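Section 5: Recording a complaint against a mortgage relief firm

Use this part of the Getari case system when a homeowner reports that a company took money up front and did not do the work it promised. You need caseworker access or higher. If the Complaints tab is greyed out, ask your office administrator to change your role.

Before you start

Have the homeowner's contract, proof of payment and any letters from the lender to hand. Scanned copies are fine as long as every page can be read.

Opening the record

1. Sign in and choose Complaints, then New.
2. Type the homeowner's surname. If a record already exists, open it and add to it.
3. Under Type, pick Mortgage relief – advance fee.
4. Enter the firm's name exactly as it is printed on the contract. Put trading names in the second box. A firm that signs as Lebrun but takes payment as Tradberg should have both.
5. Enter the names of the owners or salespeople, if known.
6. Click Save draft. The record is given a number, shown at top right.

Note: drafts are kept for 16 days. After that they are deleted and cannot be brought back. 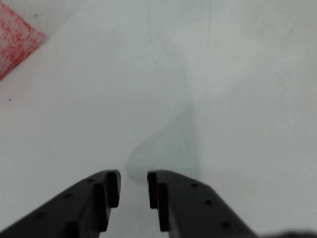 Adding payments

7. Open the Payments tab and click Add line.
8. Enter each payment on its own line, with the date and the method. Three payments of 300 dollars go in as three lines, even if the contract shows one total.
9. Attach the receipt or bank statement to the line it belongs to. Files attached to the record as a whole will not appear in the payment summary.
10. If the homeowner paid in cash and has no receipt, tick Unsupported and write down what they told you.

Caution: do not enter full card or account numbers. The last four digits are enough.

Sending the record for review

11. Check that the foreclosure date, if there is one, has been filled in on the first page. Records with a date are moved to the front of the queue.
12. Read the statement back to the homeowner and ask them to sign form 67.
13. Scan the signed form, attach it and click Submit.

You can't edit a record once it has been submitted. To correct a mistake, use Add note and begin the note with the word Correction. Saskia McPhee's team at the Zaltness office reads new notes each morning before 10 am.

If the record is returned

Returned records show a yellow flag. Open the Review tab to see what is missing – most often it is the signed form or a page of the contract. Add the item and click Resubmit. The number stays the same.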